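Review: Flekadine fingertip set for two-arm folding cells

Fitted in July to both arms. The set costs 385 and replaces the Pluvow tips.

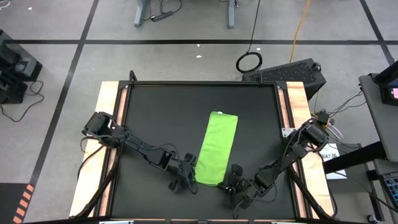
Does it need recalibration?
Each gripper's zero must be set again after fitting.

Cable slack matters more than torque. Leave a loop behind the wrist and run both arms through full travel before tightening the clips.
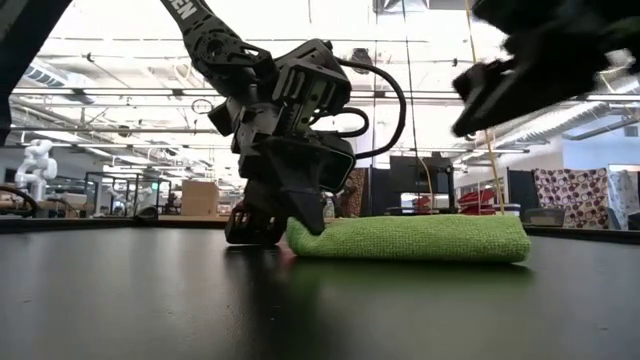 Wear and upkeep

Check the closing line every 40 hours.

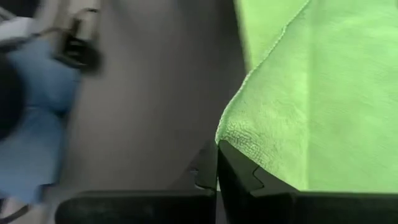

Brush lint from the notches at the same interval. Spare screws are not supplied.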